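Round table for studying, yes or no?
Forum > Home and Furniture > Tables and desks

grasa66
Posted 2019-01-18
Hello all. We have a flat with one big room and I must choose one table for eating and for my evening course in history. I saw the Pedeck, round, white, shiny top, price 303. My wife likes it very much. I am afraid that books and a round table do not go well together. Who has experience?

breso_
I had a round one for two years and I sold it. You have no corner where you can put the finished pile, and every book you don't use slides slowly to the middle. Buy a rectangular one, 60 deep is enough for reading.

liem797
I don't agree with breso_. With a rectangle of 60 you can't eat with guests, and grasa66 asked for both. I read at a round table every evening. I keep the turning plate on it also when I study - the tea stands there and the books stay in front of me.

breso_
And when you have two textbooks and loose sheets? Then the plate is in the way. Take it off, please.

liem797
It depends on how much you spread. My things from this week: 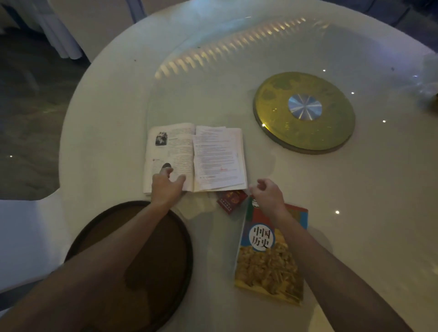 One book open with the sheets on it, the Chinese history one closed on the right, lazy susan stays where it is.

breso_
The tray is already going over the edge :) And those lamps in the shiny top would make me crazy. For reading I would always take a matt surface.

liem797
About the shine you are right, I admit it. I move my chair a little and then it is better, but a matt top would be nicer for the eyes.

grasa66
Thank you both. The shop has the same model in matt, but only from February. I think we will wait for it. Is the turning plate sold separately?

liem797
Mine was bought separately. Measure before you order, the big ones eat a lot of space.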